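3.2 Plant material and growing conditions

Seed of three hot pepper accessions, coded Ullska, Lunau and Melis, was taken from the same storage lot and sown in May in a peat and perlite mix. Ullska is a small-fruited type with thin walls. Lunau and Melis both carry wrinkled, lantern-shaped fruit and are hard to tell apart before the color change. Seedlings with fewer than two true leaves at transplanting were discarded. The remaining 186 plants were moved to the Misari greenhouse and assigned to benches in a randomized block layout, with border plants of a sweet variety on all sides. Border plants were not sampled.

Plants were watered by drip line and fed with a balanced liquid fertilizer until first flower, after which the nitrogen share was lowered. Flowers were bagged before opening to prevent crossing between accessions. Bags were taken off once fruit set could be confirmed by eye. Plants that lost their bags early were kept for yield records but left out of the pungency data.

3.3 Harvest and sample handling

Fruit was picked at full color, defined for each accession by a printed color card. Pods with cracks, sunscald or insect damage were removed. Calyx and stem were cut away and the pods were halved lengthwise. Placental tissue was kept with the wall in all samples, as most of the capsaicinoid content is found there and separate treatment would have made the results difficult to compare with whole-fruit values. 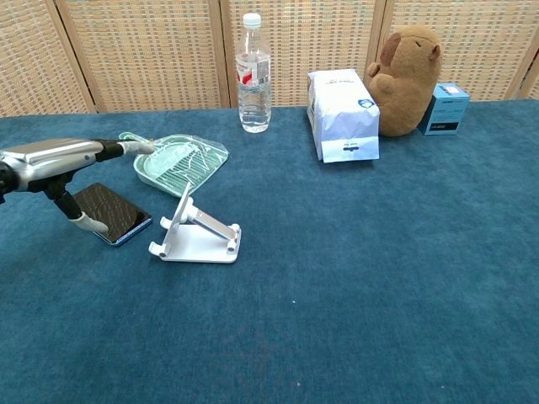
Figure 3. Gripper above the carpeted table, with smartphone and light green tray.

Halved pods were dried in a forced-air oven to constant weight, then ground and passed through a 600 micrometer sieve. Material that did not pass was ground again and returned to the same sample. Powders were stored in sealed amber jars with desiccant. Each jar held the pooled fruit of one plant - no pooling was done across plants or blocks.

3.4 Extraction and measurement

For each sample, 100 mg of powder was extracted in acetonitrile with gentle heating, cooled, and filtered into vials. Capsaicin and dihydrocapsaicin were measured by liquid chromatography against external standards. Nordihydrocapsaicin was detected in most extracts but was not included in the totals. Values were converted to Scoville heat units on a dry weight basis. Extracts that fell outside the calibration range were diluted and run again.

Block and accession effects were tested with a mixed model in which block was treated as random. Residuals for Ullska were skewed, and a log transform was applied to all three accessions to keep the analysis uniform. Fruit position on the plant was recorded at harvest but could not be used as a factor, given that the fruit of each plant had been pooled before grinding. Differences between early and late pods on the same plant are therefore outside the reach of this design. Yield was analyzed separately, using fresh weight per plant with calyx and stem removed.

Last updated: March 6, 2025
3 comments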